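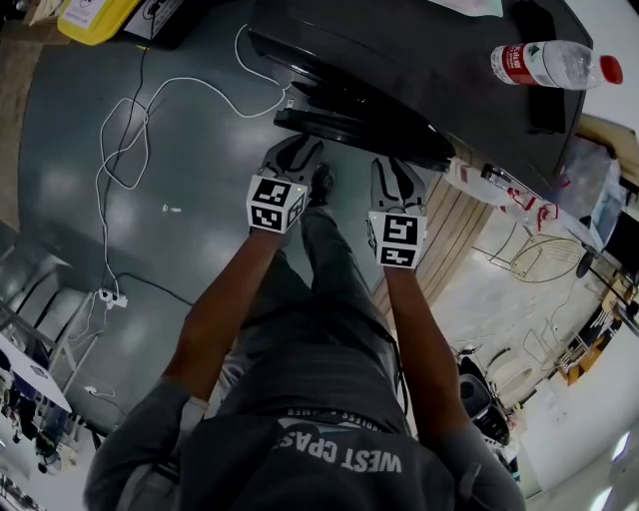 3.2 Lurkers, regulars and the slow week

I went into the Nudari recap threads expecting the arguments to carry them. Each episode gets its own thread, and I read 410 posts across 20 of them (twice over, with a lot of tea), tagging every post as plot talk, cast gossip or what I ended up calling porch talk – people mentioning their dinner, their new kettle, the weather in Hobart. Siiri Hämäläinen tagged the same posts without seeing my labels, and we sat down afterwards to sort out the 38 we disagreed on. Most were jokes!

Porch talk gathers in the quiet weeks. When an episode falls flat, the regulars don't leave, they just drift onto household stuff, and a kitchen gadget can keep a thread ticking over until the next recap goes up.

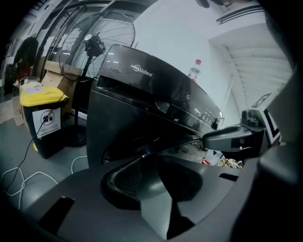
Figure 3. Black Midea appliance with a glossy curved top.

I'd coded appliance chat as off-topic in my first pass, following Räsänen's scheme, and I'm glad I went back and changed it. Lurkers who had never weighed in on a breakup were quite happy to weigh in on rice.
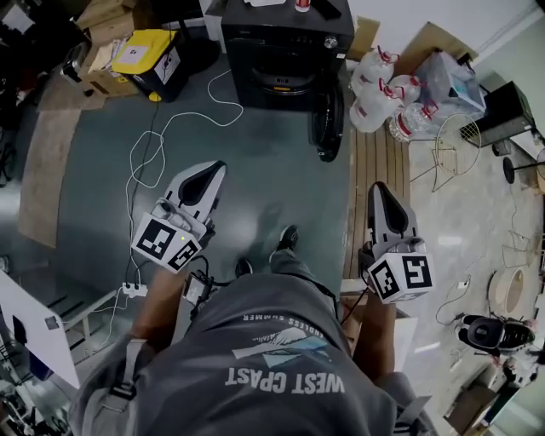 Some of them then stuck around for the plot talk too, especially in the December threads, where the moderators were away and the spam got pretty thick. I left the spam out of the tagging but kept any replies to it, as a few regulars had taken to answering the bots politely. Those replies are coded as porch talk.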